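I'd asked Seren Dafis for half an hour on budgets and she gave me most of an afternoon (and three teas!). She buys kit for Hirbridge, and this year that means an arm and gripper for handling awkward desktop gear.

"Everyone prices the arm," she told me. "Then they get to the fingers and there's no money left."

Her plan has 31 lines, and she simulates every job before she'll sign one off. The microphone is her favourite test – "dark, lumpy, knobs on it, horrible to grip!"
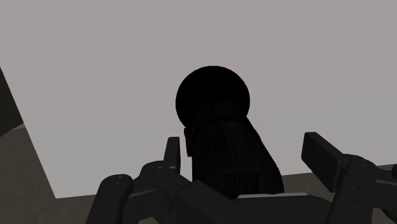
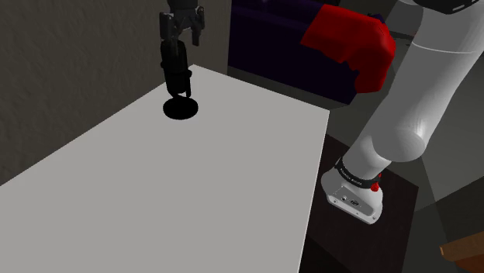

## So what did she cut?

The second arm, mostly. Foulkes quoted 90 days for delivery and Tundeck quoted 40, so she's going with Tundeck and keeping the difference in price for spare finger pads. "I'd rather have a drawer full of pads," she said, and went off to find me the quote, still talking about carriage charges.

She wants the order in by December, if Clullon will free up the bench.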